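5. Failure analysis of the wet-pavement runs

5.1 Route and conditions

The results in Section 4 were obtained on dry ground. In this section we report the failures that we found when the same robot, with the same software and the same parameters, was driven in rain. We think these failures deserve a separate section, because the average numbers of the full campaign hide them almost completely.

The robot followed the Nedach route. It begins on a brick-paved street between office buildings, passes parked cars, and continues on a path of large paving slabs beside a hedge. We selected this route for the dry experiments because it has a clear boundary on at least one side for most of its length, and our planner depends on such a boundary. We did not select it with rain in mind. The rain runs were made in October, in the hours before noon, under a fully overcast sky. The operator walked behind the robot with the remote stop in hand and was instructed not to intervene unless the robot left the paved area or came too close to a person or a vehicle.

The navigation stack is Somolach, described in Section 3. For the reader's convenience we repeat the parts which matter for this analysis. The forward camera gives one image to the ground segmentation network, which labels each pixel as ground, obstacle or unknown. The labels are projected on a local map. A cell of the map is closed for driving when it is labeled as obstacle or unknown in 6 consecutive images, and it is opened again by the same rule. The planner then looks for the widest open corridor in front of the robot. The network was trained with the public part of the Villaseñor collection and with our own dry recordings. Standing water is present in a very small part of this material, and we did not give it a label of its own. 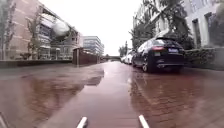
Figure 7. Forward view on the brick street of the Nedach route in rain. Standing water reflects the sky and the buildings.

5.2 Failure type A: reflections labeled as obstacle or unknown

The most frequent failure was a false closing of the corridor. Where water stood on the bricks, the network received a patch of ground with the color of the sky and, inside of it, the dark outline of a building or a tree. On dry bricks the network uses the regular pattern of the joints as a strong sign of ground. Under standing water this pattern is weak or missing, and the label changes to unknown. When the outline of a building is reflected, the label changes often to obstacle.

The effect on the driving was not dramatic but it was persistent. The planner moved the corridor toward the side where the joints of the bricks could still be seen. On this street, that side is also the one where cars are parked. So the robot left the safe middle of an open street and drove nearer to the vehicles, although no obstacle was present in the middle. The distance to the vehicles stayed larger than the stop distance in all runs. Nevertheless we consider this behavior as a safety matter, because the error of the perception pushed the robot in a systematic way toward real objects. A car door which opens at this moment would leave little time for reaction.

We first suspected the map filter, and we repeated the processing offline with a longer filter. This did not help. A reflection is stable during many images when the robot drives straight, so a filter in time can not remove it. It only delays the closing of the corridor, and after that it delays the opening also.

The geometry of the error is interesting. A reflection does not stay at a fixed place on the ground. It moves ahead together with the robot until the water ends. In the local map this gives a false obstacle which seems to go away from the robot at nearly its own speed. The tracking module, which was made for pedestrians, accepted such false obstacles as moving objects in several runs. In the log they appear as a person who walks in front of the robot in the same direction. The robot then reduced its speed in order to keep the following distance. For the operator this looked as a robot that hesitates without any reason.

5.3 Failure type B: degraded view in the corners

The second failure is caused by the optical path and not by the ground. The lens cover of our robot is a flat transparent plate, and a water film or drops on it produce a soft area in the image. Such an area contains almost no texture. If it lies in the upper part of the image the consequence is small, because this part is sky and is not used by the planner. If it lies in a lower corner, it covers the ground next to the robot, which is the most important ground for turning. 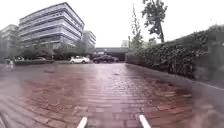

One reader of an earlier version of this paper, Brulton, objected that type B should not be counted as a failure of navigation at all, since a wiper or a small air nozzle would remove it and the software would then have nothing to answer for. We agree with the first half of this remark. A cleaning device is a good measure and we recommend it in Section 6. We do not agree with the second half. The planner received an image in which a part of the ground could not be judged, and it had no means to report this. It continued at normal speed with old map cells at the affected side. A system that can not see should at least know that it can not see, and this is a question of software.

The old map cells need some explanation. When the label in a region changes very quickly between ground and unknown, the condition of 6 consecutive images is never satisfied, in neither direction. The cell keeps its last valid state. For a cell that was open before, this means that it stays open for an unlimited time. We had considered this rule as conservative, and for the dry campaign it was. With a soft corner of the image it becomes the opposite, because ground which the robot has not observed correctly is offered to the planner as free.

In one run this rule led to a contact with the curb. The robot was turning slowly toward the side of the soft corner, and the curb was drawn in the map too late. The bumper switch reacted and the motors were cut as designed. There was no damage. We give this case here in full because in the first version of our log analysis it was listed only as an operator stop. The operator had pressed the remote stop less than one second after the bumper, and our script kept only the last event. We have corrected the script and processed all the logs again, also those of the dry campaign. No other case was found.

5.4 Failure type C: loss of the boundary on smooth slabs

The third failure occurred on the path of large slabs. We had expected this part to be easier than the bricks, because it is wide and straight and has a hedge along it. In dry weather it was the easiest part of the whole route. In rain it gave the longest stops.

The reason is the surface. The slabs are smooth and large, so there are few seams, and a closed layer of water makes them act almost as a mirror. The building at the end of the path is repeated upside down in the pavement. For the network, the real building and the reflected one are one connected object, and the end of the free ground is placed at the near edge of the reflection.
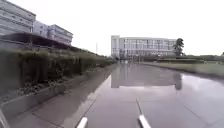
In this situation the corridor is not shifted to one side as in type A. It is closed over the full width, and the planner has no alternative. The robot stops and waits. According to the recovery procedure it waits 50 seconds, then turns in place to search for another corridor, and then waits again. During the turn the reflection leaves the center of the image and the ground is labeled correctly for a short time. The planner finds a corridor, the robot turns back to follow it, the reflection returns, and the corridor is closed. We observed 2 runs in which this cycle did not end until the operator took the control.

We want to note that the robot was never in danger by this behavior, and other users of the path also not. But for a machine which has to complete a task without help, an endless cycle is a full failure. It is also a failure that an ordinary test report can miss, because each element of the cycle is correct when it is regarded alone. The stop is correct, the waiting time is correct, and the search turn is correct.

5.5 Manual review of the labels

To be sure that the three types have different causes, we reviewed by hand the images recorded before the events. The review set has 2874 images. For each image the reviewer marked the region where the label was wrong and selected one of the types or the class "other". Images where the reviewer could not decide were given to a second reviewer, and if the two did not agree the image was put in "other".

The border between type A and type C is the most difficult one. Both come from reflection, and on some images of the brick street the water is so extended that the joints are not seen over a large area. We decided to use the effect on the corridor as criterion. If at least one open corridor remains, the case is type A. If no corridor remains, it is type C. This criterion depends on our planner, and another group with a different planner would perhaps draw the border in another place. The labels are published together with the recordings, so a different division can be made without a new review.

Type B can be recognized more easily, because the soft region stays at the same position in the image while the ground moves below it. We used this property also for a simple detector. It compares the local contrast of each image block with its own average over the last meters of driving. When the contrast stays low although the robot is moving, the block is marked as blind. Map cells that are covered only by blind blocks are then closed, regardless of their earlier state. In offline processing of the curb contact described above, the detector marks the corner as blind well before the turn, and the planner chooses a wider curve.

The detector has a weak point which we could not solve. A smooth wet slab in even light has also a low contrast, and the block can be marked as blind although the cover is clean. On the slab path this closes cells which are in fact free, so the repair of type B makes type C slightly worse. We have tried to raise the threshold for the blocks in the middle of the image, where the ground is far from the robot and an error can be corrected later. This reduces the conflict but does not remove it. All numbers in Section 6 are therefore given two times, with the detector and without it.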